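The Keeping of Cell 13

Procedure adopted at the Rascombe kitchen, Sep 9, 2018

1. Opening the cell

The attendant shall greet the machine by name. The name is Skaltico. Maarten Van Leeuwen declined to do so through most of August, and the gripper would not close for him. The entry stands in the log.

2. Fasteners

The black screws at the finger joints are to be checked by hand, left linkage first. Veerle De Smet kept the key on a string for up to 40 shifts and left it to her successor in writing.

3. Trial piece

One ball of dough is set in the steamer tray and another left on the white plate. The fingers are to stand open. The attendant waits. Under De Smet the wait was 79 seconds, and she used it to speak of her mother's kitchen in Nasesia.
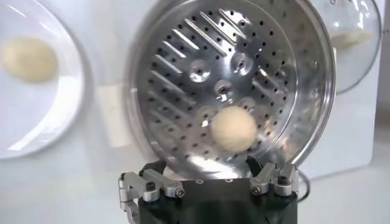 4. Closing the cell

The attendant shall enter the cycle count and sign. De Smet's last entry reads 2601, and under it, in pencil: "Skaltico was patient today. Please leave the small lamp on." The lamp is to be left on.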